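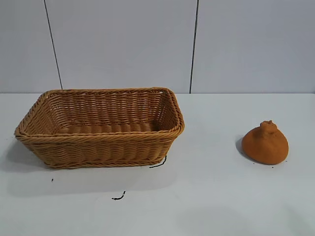
The pellet boiler grant that pays for the brochure

Ask anyone selling biomass heating this winter what a household stands to gain and the answer arrives before the kettle has boiled. There is a grant, they will say, and there may soon be a second payment on top, spread over the years, for every unit of heat the boiler makes. The leaflet from Trarkeo, which landed on my mat last month, puts the word "free" in four places. The boiler it describes is not free. Nor is the fuel, the flue, the store for the fuel, the man who sweeps the flue, or the hot water tank that most houses turn out to need once the surveyor has been round.

I have spent a good part of the autumn reading the rules of the Odano scheme, which opened to householders in the spring and is now being held up as a pattern for others. It offers 3000 pounds towards a pellet or log boiler in a home off the gas main. I went in wanting to like it. Oil is dear, the houses out this way are draughty, and wood is one of the few fuels that a rural district can grow for itself. I came out with a stack of notes and most of my doubts in better order than when I started.

Start with who gets the money. To claim, you must own the house, have loft insulation to the current depth, use a listed installer and pay the whole bill before a penny comes back. That last point is tucked away on the ninth page of the guidance. A household that can find the full price of a boiler and wait for its refund is a household that could probably have bought one anyway. The family heating two rooms with a plug-in radiator and a coal fire can't, and the scheme has no bridging loan to help them. Tenants are told to speak to their landlord.

The scheme's supporters point to the number of claims. By the end of the last quarter 126 homes had been approved, and this is given out as proof of demand. I'd like to know how many of them were swapping a working boiler for a new one, and how many had already signed an order when the scheme was announced. The published figures don't say. The office did send me a polite letter explaining that the question is not on the form. A scheme that doesn't ask what would have happened without it will always look like a success, and so would a scheme that handed out the same sum to anyone who bought a new sofa.

Then there is the list of installers. Getting on it takes a training course, an inspection and a yearly fee, all reasonable enough for a trade where a bad flue can kill people. But the list is short, and the two nearest names to my own postcode quoted prices within a few pounds of each other, both a good deal higher than a fitter who isn't on it. Take the grant away from the dearer quotes and I would have been left paying much the same as I would have paid the cheaper man with no grant at all. I don't say anyone has done wrong. Prices drift up to meet a subsidy in most trades, as anyone who has bought a stairlift will know.

The boilers themselves are decent. I went to see a Nisbet running in a farmhouse kitchen and another in an outbuilding behind a former school, and in both cases the owners were pleased with the heat and less pleased with the ash. The makers say you empty the ash pan once a month. The farmhouse does it every ten days in cold weather. The hopper needs topping up by hand unless you pay extra for a screw feed and have somewhere dry and large to put the store. In the old school this had swallowed half a garage. The owner had stopped noticing, but the car was outside with ice on it.
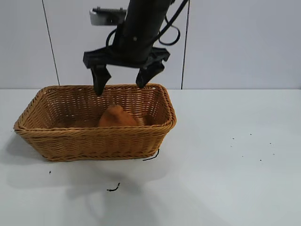 Can I claim if I already have a wood-burning stove?
A stove that heats one room doesn't count against you, but it won't count for you either. The grant covers only a boiler that feeds the radiators and the hot water for the whole house.

Fuel is where the sums in the leaflets get soft. Trarkeo works out its savings on the price of pellets bought loose by the full lorry load, blown in through a hose. That needs a lane the lorry can get down, a hose run short enough to reach, and the cash to buy a year's supply in one go. Buy in bags and the saving against oil shrinks to very little. Against mains gas there isn't one. Pellet prices have been steady for a few years, and the salespeople speak of this as if it were a law of nature. There are few sellers in this part of the country, most of them fetching from the same mill. If the grant does what it sets out to do and brings in many more buyers, I can't see why the price should stay where it is.

Service contracts deserve a closer read than they get. The one I was shown, from Humoler, covered a yearly visit and labour but left out the igniter, the auger motor and the seals, and those are the parts that wear. It also required the owner to keep a written record of every fuel delivery. Lose the paperwork and you lose the cover. The grant rules ask for an annual service for the first five years and reserve the right to claim the money back if it's missed, so in practice the householder is tied to a contract whose price can change every January.

Some of this could be mended quite cheaply. The office could pay the installer directly once the job has passed inspection, so that the buyer needs only the balance. It could print what each listed firm charged, by size of boiler, and let people compare. It could add one line to the form asking what sort of heating is being replaced and how old it is. And it could hold back part of the money until a heat meter shows that the boiler has been run through a full winter. At present the grant is paid on a photograph and an invoice. A boiler that sits cold while the owner goes back to oil has earned its grant just as well as one that runs every day.

The last idea gets short shrift when I raise it. Meters cost money, I'm told, and reading them costs more. Perhaps so. The current rules allow 60 days for a claim to be checked, and I was given several different accounts of what goes on during them. One was that the papers are matched against the installer list. Another was that a sample of homes gets a visit. I asked how large the sample was and was told it varied.

The next round of the scheme is due to be settled in the new year, and the draft, dated 2011-12-16, keeps nearly everything as it stands. The grant is the same size, the list is the same list, and payment still comes at the end. There is one new paragraph, promising a review of value for money after the third year. It doesn't say who will carry it out or what they will be allowed to look at, and without the age and type of the old boilers they won't have much to go on.

For what it's worth, I haven't ordered one. The quotes are in the drawer and the oil tank is half full. I have had the loft done, which cost less than the flue alone would have, and the bedroom is warmer for it.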